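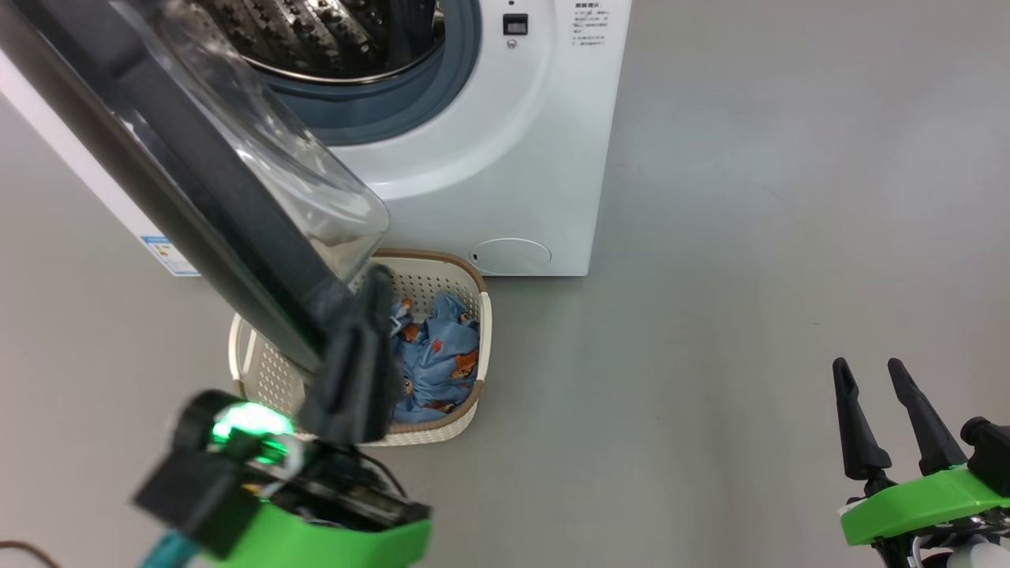

About Lindemann Laundry School

We started out in the back half of an old shoe store in Utport, with 6 students, two long folding tables and a kettle that took forever to boil. Lindemann was the name over the door when we moved in, and we liked it so much (and the sign was in such good shape!) that we kept it.

What we teach is the care of clothes and household linens, from the very first sort to the last fold. Some of our students are headed for jobs in hotels and nursing homes. Others have just moved into a first apartment and would like their sweaters to stay the size they bought them. Both kinds are very welcome, and they tend to end up sitting together and trading advice on collars.

Our courses

The basic course runs for six evenings and covers reading care labels, treating stains, washing wool by hand, and ironing a shirt without ironing in new creases. The trade course takes 62 hours, spread over the spring, and includes practice days with the linen service over in Ulthorpe, where the sheets come by the cartload and you learn to fold fast. We also run a mending table on the first evening of every month, and you don't have to be enrolled to come by with a loose hem.

Where we are now

These days we have two classrooms, one in Utport and a newer one in Bornow, upstairs from the bakery, so please come hungry. Last year 964 people took a class with us, and about 75 of them came back for a second one, which made us very happy.

New classes begin in September. Stop in any afternoon before five and we'll gladly show you around.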